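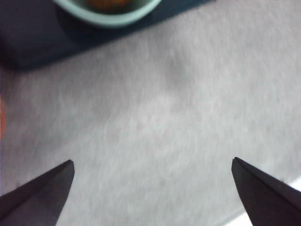 Loster Table Cover, pale gray

The Loster is a soft cover for work tables and craft tables. The color is a pale gray without any print, so small parts are easy to find on it. The tone is a little uneven, with lighter and darker places, and this is normal for the material.

Width is 71 inches. Please measure your table before you order, and add 2 inches on each side if you wish the cover to hang over the edge. We sell it as a single piece or in a pack of 7.

Wash it cold and dry it flat. Do not iron. Orders leave our Lerkgate store within 9 working days. For other colors, please see the Adotow cover.

Last updated: March 16, 2022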